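Sturkley Forum > Perception and Tooling > Fusing wrist and head poses on strawberry picks

gripperdrift
2024-08-13

Finally have something to show from the Kakham tracking branch! Short version: I replaced the "trust the wrist camera until it gets lost" logic with a small factor graph that takes the wrist camera's visual-inertial pose and the head camera's tag pose together, and the trajectories look so much cleaner. Task is strawberries on a plate, pick one, move it, repeat.
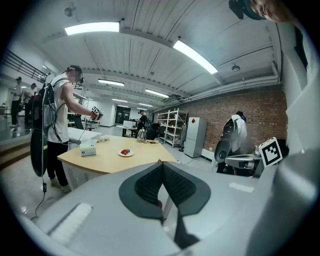
Wrist view, gripper body masked out before feature tracking

The mask matters more than I expected. The gripper body takes up so much of the image and never moves relative to the lens, so without it the tracker happily decides we're standing still. The ceiling beams and light panels are lovely for features though. Long straight lines all the way down the room.

Current set is 2,132 segments after filtering. Tag poses come in at 15 Hz and I interpolate on SE(3) between them.

tinmaple
Nice work. Are you masking people too? I can see several in that view and anybody walking through is going to drag features with them.

gripperdrift
No, only the gripper. RANSAC throws most of that out. Happy to be told I'm lazy.

tinmaple
You're lazy :) Run a person segmenter at keyframes only, it costs next to nothing. Cultura has a wrapper for it in the tools folder.

offbyone_pose
I'd push back on the whole fusion idea. If the wrist pose is good you don't need the tags, and if the tags are good you don't need a graph. Now you have two calibrations to keep alive and a time offset between them. I ran plain wrist SLAM for months and was fine.

gripperdrift
Fine on what, though? Look at where it goes bad for me, right at the grasp:
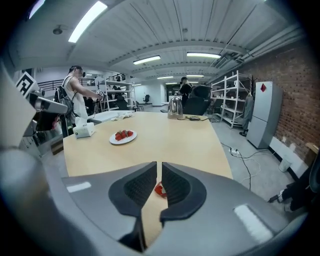
Fingers nearly closed, red object low in the gap

When I get close to a pale tabletop there's gripper at the bottom and smooth wood behind it, and the near features thin out fast. Far features hold rotation great but translation gets mushy, and those last few millimeters are the ones the policy cares about!! I was seeing 5 mm of drift on approach with wrist only. With the tag factor in, it stays under 3.

offbyone_pose
OK, that's a fair case. Is 5 the median or the worst one you could find?

gripperdrift
Median over the approach phase. I'll post the plot once I fix the axis labels.

lowpass_lou
Question on the tag side. How often does the head camera lose the cube? With both arms working I'd expect the hood or a forearm to get in the way all the time.

gripperdrift
Less than you'd think, looking down from up high.
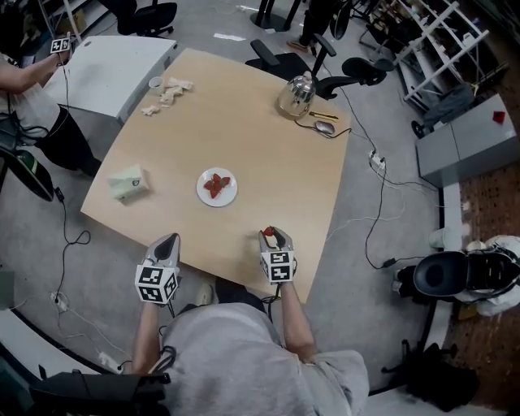

Head view during a lift, marker cubes under both jaws

With a cube you've got more than one face to work with, so I solve a single PnP over all the visible corners and the flip ambiguity mostly goes away. I drop the factor entirely if reprojection error is bad. There's another cube up at the top left with the other operator, and my first version cheerfully assigned it to the left gripper for a stretch. The IDs are checked against a per-operator table now.

lowpass_lou
Ha, I did the same thing in November and blamed the extrinsics until I plotted the IDs.

tinmaple
+1 for the ID table. What are you using for the time offset? The Ghoneim aligner (cross-correlate angular speed from both streams) works really well if you wave the gripper a bit at the start of each recording.

gripperdrift
Oh that's neat, I've been estimating it inside the graph and it wanders when the motion is slow. Trying yours tonight.

offbyone_pose
Still think you should publish the wrist-only numbers alongside. Same segments, same mask. If the gap holds up I'll switch.

gripperdrift
Deal. Rerunning both with the person mask on, config goes in the branch when it's done.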